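Folding on the bed: the things you keep asking me

Why do you fold on the bed and not on a table?
Space, mostly! Our table is tiny and always has someone's breakfast on it. A big mattress lets me spread a duvet cover right out, and I'm not chasing socks off the edge.

Doesn't the fitted sheet get all wrinkled?
Oh, constantly. Mine is a pale sage green and it shows every crease. I used to iron it (once, in November, never again) and now I just give the corners a tug before bed and call it done.

How do you fold small cloths so they stay folded?
Flatten it with your palms first, then in half, then in 3 if it's a long one. Start from a crumpled heap and you'll only fold the crumples in. My friend Judit rolls hers, and they look lovely in the drawer, but I can never find the one I want.

Dark things on a pale sheet, is that a worry?
If it's something new and navy, I wash it on its own a couple of times before it goes anywhere near the bed. The older stuff I just chuck on.

My bed is pushed up against a wall. How do I get the far side of the sheet on?
Do the wall side first, kneeling on the mattress, and leave the two easy corners till last. Pulling the bed out is better but I can't be bothered most weeks.

How long does a basket take you?
Two cups of tea. Longer if Edem is "helping".
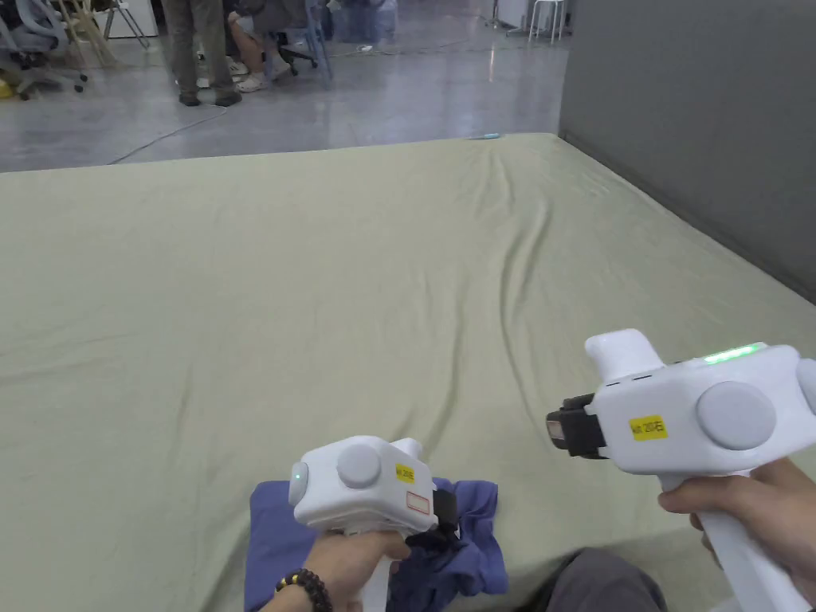 Naa Wumbei

More questions are always welcome, just pop them in the comments and I'll add them when I next get a quiet evening.

Related
Pillowcases: envelope or plain?
What I keep in the airing cupboard
5 ways to lose a sock
Getting a duvet cover on by yourself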